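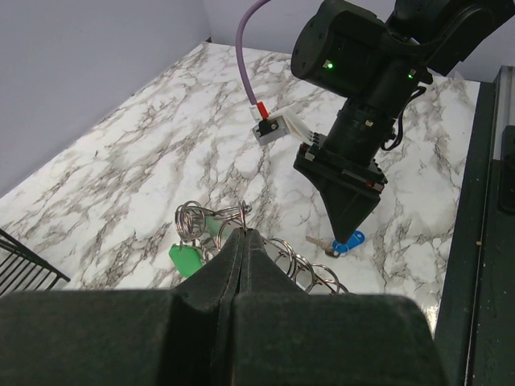
Two arms, one tangle of key rings and a blue-tagged key at the Fomton workshop.

My mother kept the keys of our building on a nail behind the kitchen door. When two bunches got caught in each other she would pull them apart with one hand while stirring the soup with the other. I thought of her often in May, when I spent a long afternoon watching machines try to do the same kind of work.

The question I brought with me was simple. Can a robot do a chore yet? I don't mean a jump or a dance for a video. I mean the small jobs which fill a day at home or behind a shop counter, and for which no one gets a compliment.

Karla Mendoza has been working on this question for ten years, the last four of them at Fomton, a small company that wants to sell helpers to hardware stores and property managers. She gave me a stool and a cup of coffee, and told me not to expect speed.

"People ask me about folding shirts," she said. "Shirts are hard, but a shirt forgives you. Metal does not forgive. You hold a ring one millimeter too low and you have nothing."

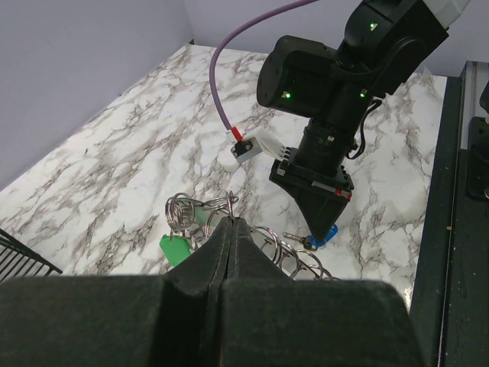
Keys are a good test for the whole field. They are thin and shiny, they lie flat, and they like to hide under each other. A camera that reads a coffee mug without trouble can be confused by a row of chrome loops, where every curve carries its own small light. Color helps a little. The green tags among the rings and the blue tag by the single key are easier to find than the metal itself, and Mendoza's team teaches the software to look for the tag first and to guess the key from there. It is what I do too, when I search in my bag.

Then comes the grip. A person feels through the fingertips that a ring is sliding, and corrects without thinking. The machine must learn this from many repetitions. In the last test series the team made 339 attempts to lift one key from a pile and place it to the side. Almost 10 percent went well from start to finish without any help. Mendoza told me this number without shame. A year before, she said, it was zero.
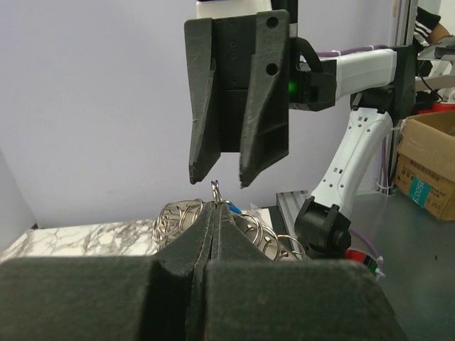
Other jobs are further along. At Savolainen, a parts warehouse that tries out the same software, a pair of arms sorts boxed goods through the night shift, and the manager there told me by phone that he stopped checking on them. Boxes have corners and they stay where you put them. At Nademura, a laundry, the results are mixed - towels yes, fitted sheets no.

So the answer depends on the chore, and also on who is waiting for it. A store can leave a machine alone until morning with a tray of parts. A family wants the table free before dinner.

I asked Mendoza if she would take one of her robots home. She laughed and said she lives on the fourth floor with no elevator, in an apartment where two people can't pass each other in the hall. Then she thought about it more seriously. She would take it for the dishes, she said, if it learned to leave the good glasses alone.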